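Review: Pindley Guide to the Pustberg Lantern Procession
Reviewed 30 August 2018

The Pindley guide covers the procession held each January in Pustberg. The edition examined is a folding map with a booklet of 40 pages, published by Kundunov Press. The route, the hymn texts and the order of the guilds are set out clearly, and the print is large enough to read outdoors.
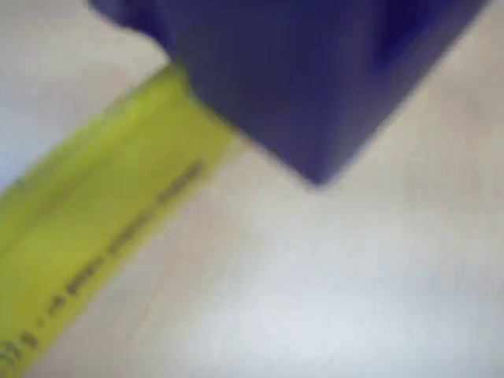

Does the guide suit visitors who have never attended? It suits them well, as the opening chapter explains when to stand, when to sing and where the 2,000 lanterns are lit.

The history section is weaker. It dates the first procession to 1513 on one page and 1531 on another. Transport information is limited to the Admasu Street bus stop. Visitors arriving by train will need a separate timetable.

Rating: 4 out of 5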